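3.2 Cell layout and upkeep

The Laltarell cell has two arms working over a surface covered in brown paper, which is replaced when it creases badly. Blue tape marks the grid used to place the tray.

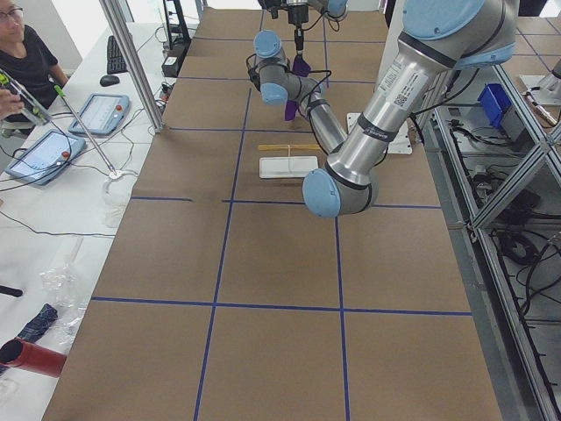 Figure 2. The two arms over the taped work surface.

After 31 runs the base bolts were checked for torque and the tape lines re-measured from the base plate. Any line more than 5 mm out was laid again before the next run.

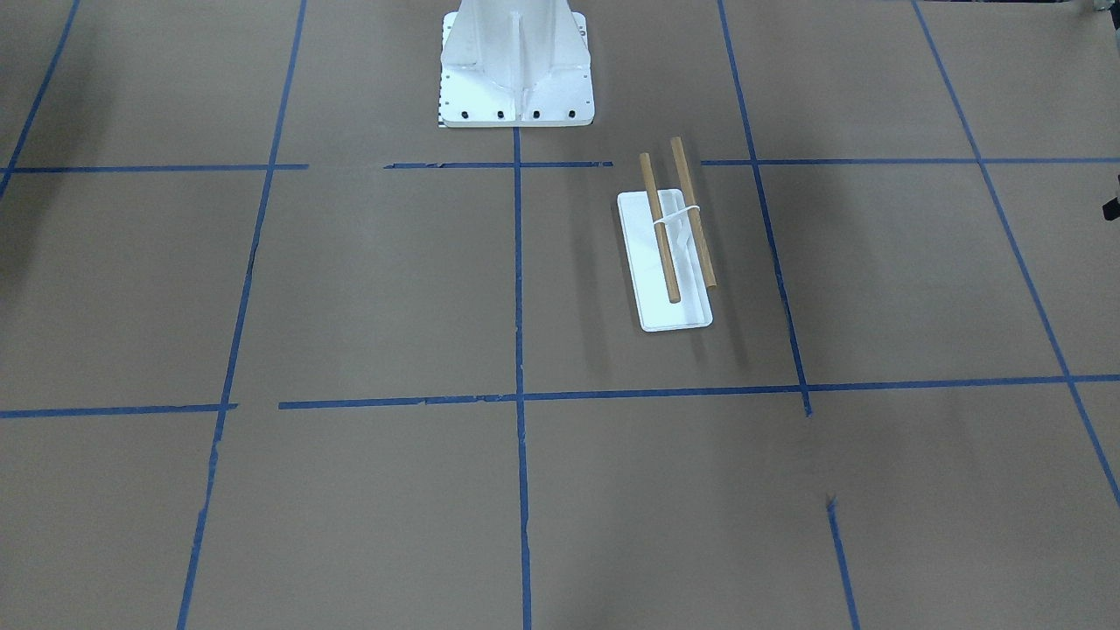

Omolara Akande remarked that the Grovby cell had needed its bolts checked twice as often, and that we should log tape drift separately from arm calibration. We have done so since June.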